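Husari replacement finger pads for two-finger grippers, with grip-loss safety notice

Home > Parts and wear items > Gripper pads > Fesar soft pads

Fesar Soft Finger Pad Set, blue
Part number 709
Sold as a matched pair with screws and a hex key
In stock at our Dostdale warehouse

Notice to current owners, updated 14 August 2020: if you bought Fesar pads from us before March, please read the section called "The slipping problem" before you run another shift with them. We will swap them free of charge, and you don't need a receipt.

What these pads are for

If your gripper spends its day picking up drink cans, plastic bottles and paper cups, you already know that the pads do most of the hard work and get very little of the credit. A can is slick and round, and once it has been opened its walls give way much more easily than you'd think. A small bottle lying on its side can roll if the first finger touches it a moment before the second. And a paper cup will fold up if you look at it the wrong way (we have crushed a great many of them in our own shop, and we're not too proud to say so).

The Fesar pad is a soft molded pad on a stiff backing plate. The soft face spreads the squeeze over a wider patch of the can, so you can run a lower grip force and still keep hold of what you've picked up. It was made with sorting stations in mind, the kind where empties are lifted off a table and set down into one bin or another, and that is still where most of our customers use it.

The slipping problem

We would much prefer that you hear this from us, and hear all of it. Over the winter we had calls from customers whose grippers were letting go of cans partway through a move. In every case the control software went on reporting a good grip, and the arm carried on to the bin with nothing in its fingers. At one recycling line a partly full can came down on a power strip. The breaker tripped as it should and everyone was fine, but it gave the people there a real scare, and it gave us one too when they phoned.

At first we blamed sticky soda residue, and we told several people to clean their pads more often. That was poor advice and we apologize to everybody who followed it so faithfully. When we finally cut a few returned pads open, we found that the glue between the soft face and the backing plate was letting go along the lower edge. The face could then slide a little on the plate. The fingers closed to the right width, the motor current looked right, and so the gripper believed it was holding something well when the soft face was only hanging on by its upper half.

The fault showed up in pads that had been wiped with strong solvent cleaners, which is a thing our old instruction card told people they could do. The card was wrong. It has been rewritten.

What we changed

The current pad has a lip along the lower edge of the backing plate, and the soft face is molded over that lip instead of being glued flat against it. Even if the bond weakens, the face has something solid to hang on to. We ran the new pads for 4000 grip cycles on opened cans, wiping them with soapy water as we went, and then pulled them apart on the bench to have a look. The bond was sound on all the pads we tested.

How to tell which pads you have

Take the pad off and turn it over. New pads have a rounded lip that you can feel with a fingernail along the bottom. Old pads are flat there. Color won't help you, I'm afraid, as both versions are blue.

If yours are the old kind, stop the arm, lock out the power, and take them off. Please don't try to glue them back. We've seen it done with superglue, and the pad turned hard and cracked.

Checking pads in daily use

Before each shift, with the arm powered down, push the soft face sideways with your thumb. It should spring back and the edge should stay put. If you can see a gap open up, or if the face moves and stays moved, the pair is finished. Always replace both pads together, even when one of them looks perfectly good.

We also suggest a grip check after the lift as well as before it. Have the arm pause once the can is clear of the table and read the finger width again. A change there will catch most slips early. Keep cables, power strips and anything else that minds getting wet out from under the path between pickup and bin.

Fitting

Two screws hold each pad. Start both by hand, snug them down evenly, and run the gripper open and closed at its slowest speed for 20 cycles before you put it back to work. If you use the Savchuk adapter plate, fit the plate first and then the pads, and run your finger-width calibration again. The plate adds thickness, and skipping that step will leave you squeezing harder than you meant to.

Returns and swaps

Put your old pads in any envelope, write "pad swap" on the outside, and send it to the Dostdale address on your invoice. Replacements go out within 13 days, usually much sooner. If your line can't wait, call us and we'll ship the new pair first and trust you for the old one. 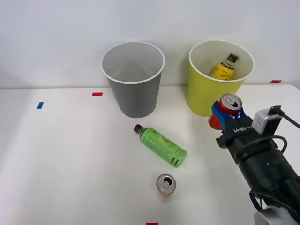 Customers with several stations can ask for a bulk swap on the same call, and we'll pack each pair in its own labeled bag so they don't get mixed up on the bench. The new instruction card is in every bag. Please throw the old one away.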